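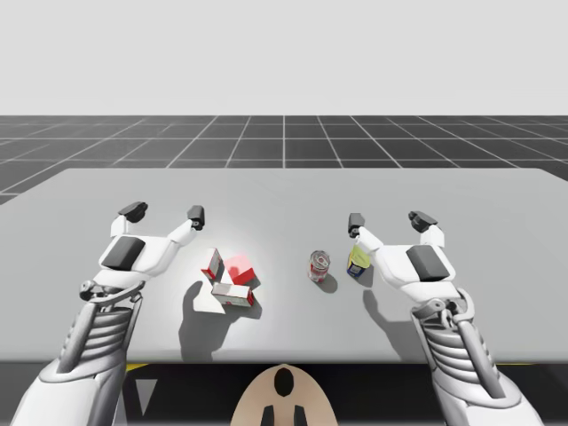 Client wants to delete the whole blog before the new site goes live, and I need a second opinion before I give them an answer. The site has 714 posts going back years, nearly all of them written by a previous agency. Ginstead (the client, they sell and service packaging equipment out of Stedow) thinks the posts look dated and drag the brand down. Their new design is very clean, and they want nothing on it that isn't clean. We already had one round over the menu, which they wanted in white text. Put white text on a very light gray backdrop like the one behind those two arms and you can't read a word of it, so they gave in and we went with charcoal. The blog is a bigger fight. I pulled the numbers and 190 of the posts got at least one visit from search in the last year. The rest got none. The client says 190 is a small share and wants everything gone. I say those 190 should stay or at least be redirected. What would you do, and how would you put it to them?

Site is on Arruda, if that matters. Launch is supposed to be in 30 days.

Posted by tablerow, 14/08/2026

Reply by slowcrawl

Keep the 190, drop the rest, done. I don't see what there is to fight over. Show them the list sorted by visits and ask them which ones they want to lose. Clients are brave about deleting "the blog" and much less brave about deleting the page that sends them phone calls.

For the dead ones I would let them return a 410 and move on.

Reply by mossy_footer

I disagree with the above, at least the "done" part. One visit in a year is a very low bar. If you sort that list I bet most of it is one or two visits from someone who left right away. You could be keeping pages that do nothing for anyone.

Also, search visits are only one column. Check which posts have links from other sites pointing at them. I had a client with a post that got zero visits but had a link from a trade association. It was removed in a cleanup like this one and we only found out when the association emailed to say their link was broken. That's an easy one to keep, and your report wouldn't show it.

Reply by tablerow

Good point on links, I only looked at visits. I'll run the full list through Umell tonight and see what comes back.

And yes, the bottom of the list is weak. There's a post about the office holiday party in there.

Reply by slowcrawl

Fine, check links too. But don't turn this into a project the client isn't paying for. Is the content review in your quote? If it isn't, the client's plan costs them nothing and yours costs them hours. That's how they will see it.

Reply by tablerow

It is not in the quote. The quote says "migrate existing content." They are now reading that as "don't migrate, so take it off the price."

Reply by plainhref

That is a separate problem and I would deal with it first. Write back and say that removing pages is work too. Someone has to build the redirect map, test it, clean up the internal links in the pages that stay, and redo the sitemap. I charge the same either way. Leaving stuff where it is would often be the cheapest option, and clients are surprised to hear it.

On the actual question, I'm closer to mossy_footer. I would sort the posts into groups by topic and read the top few in each. A service company usually has the same post written over and over with slightly different titles. Merge those into one good page and point the old addresses at it. You end up with far fewer pages, the client gets their clean look, and the visits mostly carry over.

Reply by mossy_footer

Agree with merging, if the topics really match. Please don't point everything at the home page. I see it on half the sites I take over. Someone clicks a result about fixing a film tear, lands on a big slogan and leaves. Search engines tend to treat it as a missing page anyway.

Reply by tablerow

Umell finished. Of the posts with no search visits, 6 have links from other sites that I would call real. One is a college course page. The others are suppliers and a couple of local news stories. So those get added to the keep pile.

I also found the duplicates plainhref was talking about. There is a long run of posts on choosing a machine, all with the same advice in a different order. I think I can turn those into one buying guide. Same with maintenance tips.

Here is roughly what I'm planning to send them. Keep the posts that earn visits, merged where they overlap. Redirect the old address of each merged post to the page that replaced it. Remove the others. Restyle what is left so it matches the new design. Move the blog link out of the main menu and into the footer, so nobody sees it unless they want it.

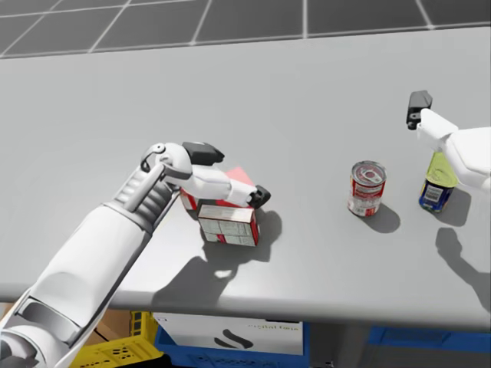 Reply by oldsitemap

I would hold off on removing anything until after launch. You're changing the design, the menu and probably some of the addresses at the same time. If traffic drops in the fall you won't know which change did it. Launch with all the posts as they are, wait until things settle, then prune. The footer link is a good compromise and it gets you most of what the client is asking for on day one.

Reply by slowcrawl

In theory yes. In practice, "after launch" means never. The budget is spent and the client has stopped answering emails. I would do it now while you have their attention.

Reply by oldsitemap

Put it in the contract as a second phase with its own invoice. I've done it that way several times and it gets done. If they skip it, the old posts stay up and the worst outcome is some ugly pages that hardly anyone visits.

Reply by plainhref

Both of you have a point, but the client has already said they hate the posts. Launching with all 714 is going to be a hard sell. Could you do the removals on the old site now, before the redesign? That also keeps the two changes apart.

Reply by tablerow

I hadn't thought of doing it before launch. 30 days is tight, but the posts with no visits and no links could come off this week, and I'd get a little time to watch for trouble. The merging can wait for phase two. I do need to check how Arruda handles a bulk delete. Last time I tried it on another site, back in June, it took the images with it, and some of them were used on other pages.

Reply by mossy_footer

It does that. Export the media library first, and take a full backup of the posts as well. Somebody in sales will ask for an old one.

Reply by tablerow

Exporting now. I'll send the client the two-phase version tomorrow and post what they say.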